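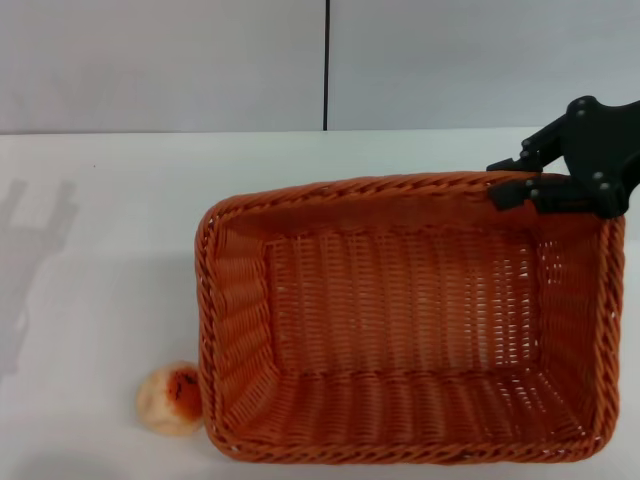
1/ Gripper budget for the second cell, posted in pieces as I work through it. Current hardware is a two-finger with articulated links. The task is basket handling: grip the braided rim at a corner, move, release.

2/ Quote one is from Clarkum: 373 per replacement finger set, five sets minimum. Quote two is from Tóth: 252 per set, no minimum, longer lead time. Both in dollars, before freight.

3/ A woven rim is a poor reference surface. The braid is thick and uneven, so contact changes with every grasp. I am budgeting for pad wear first and link pins second. Motors are a distant third.

4/ Lenka Šimek asked why not suction. The weave has gaps. Next question.

5/ Bun handling is a separate line item. Same arm, different force limit. A soft round bun and a stiff basket rim should not share one grip setting, and I want force sensing quoted as an option on both bids.

6/ Current total for the cell, excluding the arm: 1,609. That covers fingers, spare pads, cable and one mounting plate. It does not cover integration hours – Bo-ram Noh is estimating those separately.

7/ Lighting is not in the total either. The arm throws a shadow on a white tabletop and the vision software has to live with it. A diffuse panel goes on the wish list.

8/ Decision so far: Tóth for fingers, ordered early enough to absorb the lead time. Pads from whoever stocks them. The February price list has expired, so I have asked for a new one.

9/ If you run woven containers at volume, send me your pad replacement interval. Cycles, please – not months.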